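Filed under: Short Fiction, Home & Hearth

The picture had hung over the stairs for so long that when Firdevs Sezer finally took it down, the wallpaper behind it was a different color from the rest, a fresh, startled green she had forgotten ever choosing. She stood there a good while with the thing against her hip, looking at that green, and her tea went cold on the bottom step.

It was her mother's view of Nultulach, or what her mother had always said was Nultulach, though her uncle swore until the day he died that it was Akent, and the two of them had once gone a whole November without speaking over it. Firdevs had never taken a side. She only knew that the damp had got in somehow, and that the paper would have to come out and be looked at, and that a frame is a simple enough thing if you give it a big table and a bit of patience (she had the table, at least).

So she thought about how it ought to go, the way her father used to, out loud and with her hands moving. Face down first, with the fasteners all where you can get at them. The clear sheet lifted off the landscape slowly, slowly, with your breath held.

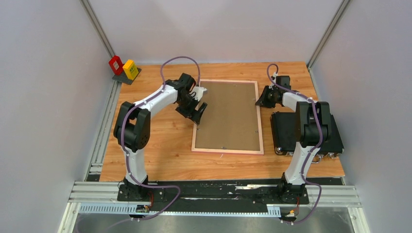
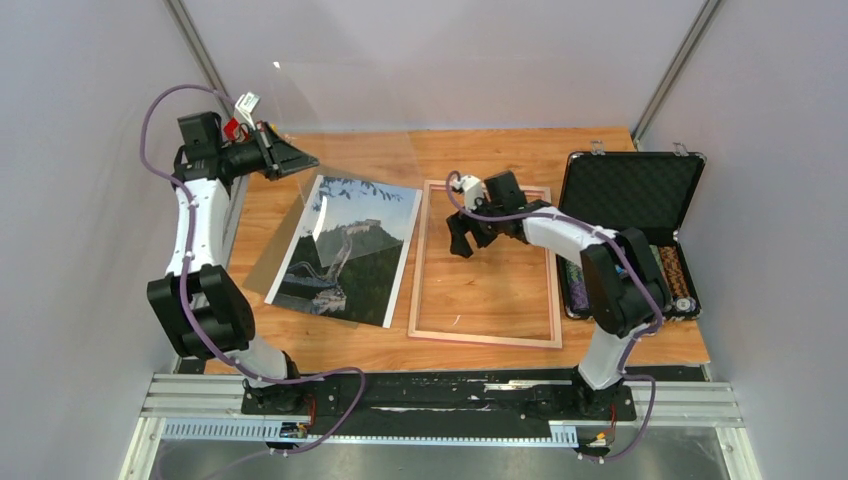 Her father had framed half of Vustgate in his day. He kept his fasteners in a mustard jar and he would tap the lid with one finger while he talked, and what he talked about was mostly other people's pictures: the Başaran wedding, which came back 3 times because the bride kept changing her mind about the border, and the schoolteacher's dog, and a map of somewhere with no sea. He never hurried. You could bring him a postcard and he would wash his hands for it.

Firdevs washed her hands. Then she went and found the good lamp, and a soft cloth, and the mustard jar, which still had 12 fasteners in it and smelled of nothing at all now, and she carried everything to the table in two trips.

"Well, Mama," she said, "let's see if you wrote it on the back."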